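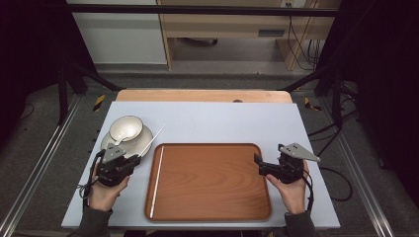 I have now read three articles this month telling me to eat more slowly, and I don't believe any of them. The latest came in the Wellus newsletter, which my sister signed me up for in March and which I keep meaning to cancel. Its big idea is to chew every bite 30 times. Its second idea is to switch to chopsticks, which are supposed to slow you down. White ones, like the one lying along the side of the brown tray, would do as well as any, I guess. But anybody who grew up using them can clear a bowl of noodles faster than I can find a fork.

I asked Yuxi Jin about this at work. She laughed at me and said her lunch takes 5 minutes, chopsticks or no chopsticks, and has since middle school.

The newsletter says "a study of 1000 adults" found that slow eaters weigh less. It doesn't say which study, who paid for it, or how they decided who was slow. If they just asked people, forget it. Ask me whether I'm a slow eater and I'll tell you what I wish were true. And maybe slow eaters are different in other ways. Maybe they have longer lunch breaks! I'd like to see somebody sell me one of those.

Then you get to the bottom of the page and there's the Durkent meal timer, which buzzes when you're allowed to take another bite. Funny how that works.

I did try the chewing thing, for the record. Oatmeal does not survive 30 chews. By eight there was nothing left in there to chew and I felt like an idiot. Toast went a little better. I was hungry again at half past ten, same as always, and I had a banana.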